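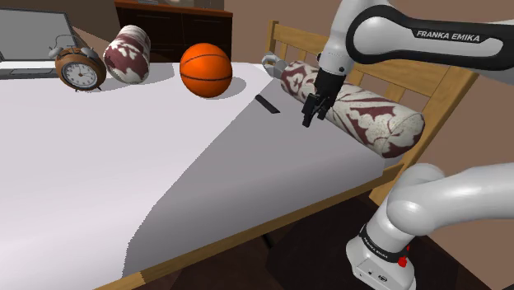 The laptop, before breakfast.

Shobha Annamalai had 600 words due on the new espresso machine, and she had not yet made a cup she would drink.

The machine was a Dernell. It had come with a bag of beans from a roaster called Ruangrit, a metal scoop, and a card asking her to tag the company when the piece went up on Clikbridge. She had signed for all of it in January and put it in the hall closet. Now the editor had written twice.

She filled the tank and pressed the left button. The machine hummed and gave her something thin and gray. She poured it out and read the booklet, which said to grind finer. She ground finer. The second cup took so long that she answered two emails while she waited, and it tasted like the inside of a pencil case.

"Is that the coffee one?" her mother said from the doorway. She was staying until the end of the month and had on Shobha's robe.

"It's the coffee one."

"How much do they want for it?"

"Five ninety-five."

Her mother came over and looked at it. She opened the lid of the tank and closed it again. Then she got the small saucepan out from under the sink, where Shobha kept it with the lids that fit nothing, and put milk and water on to boil.

"I have to write about this one," Shobha said.

"So write."

Shobha sat down and wrote that the Dernell had a small footprint and a clear display. She wrote that the Ruangrit beans had notes of cherry, since the bag said so. She took out the cherry. Behind her the milk came up, and her mother lifted the pan and put it down and let it come up again. She was using the Ruangrit beans. She had ground them in the Dernell.

"The grinder's good," her mother said.

Shobha wrote that the grinder was good. She wrote three paragraphs on the grinder, on how even it was and how quiet, and on the 7 settings, of which the fourth was best. It was all true.

Her mother poured the coffee from the pan into a steel tumbler and back again until it foamed, and set it by her elbow. Shobha drank half of it. She checked the count and she was at 500.

"Ask them if they sell just the grinder," her mother said, and went to find her glasses.

Shobha typed that in as a question for the company, and went on to the part about cleaning.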